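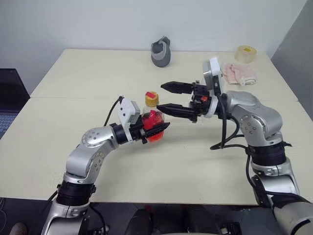 The Mellmont Trophy is a drag racing award given each season to the driver with the highest points total in the Pirkidar sportsman series. It covers bracket classes only. Cars in heads-up classes score towards a separate table and cannot win it.

Format

The series is run over the eighth mile and the quarter mile, depending on the track. Drivers choose a dial-in time before each round, and the slower car leaves first by the difference between the two times. A driver who runs quicker than the dial-in loses the round, unless the opponent has already left before the green light. Points are given for entry, for each round won and for the final. Only a driver's best results count, and the lowest score is dropped.

Winners

Milagros Salcedo won the trophy with 895 points, the highest total under the present scoring system. She drove a Presley dragster and won 33 rounds during the season. The runner-up, entered by the Mac Suibhne team, finished on 601 points. Third place was decided at the last meeting, where 494 points proved enough.

Rule changes

The current rules took effect on 2022-06-30. They removed the bonus for setting the quickest time in qualifying, which had favoured cars with larger engines. Entry lists now close in February. Late entries may race but do not score at the opening meeting.

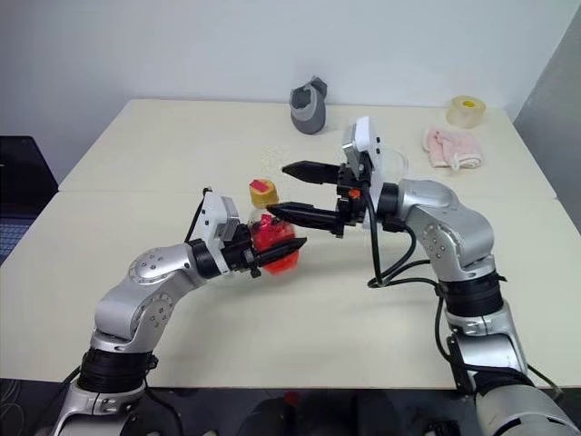
What happens if two drivers finish level on points?

The driver with more final-round wins takes the higher place. If they are still level, the total number of rounds won is used, followed by the result of their most recent race against each other.

Presentation

The trophy is handed over at the end-of-season dinner and is held for one year. Winners keep a smaller copy.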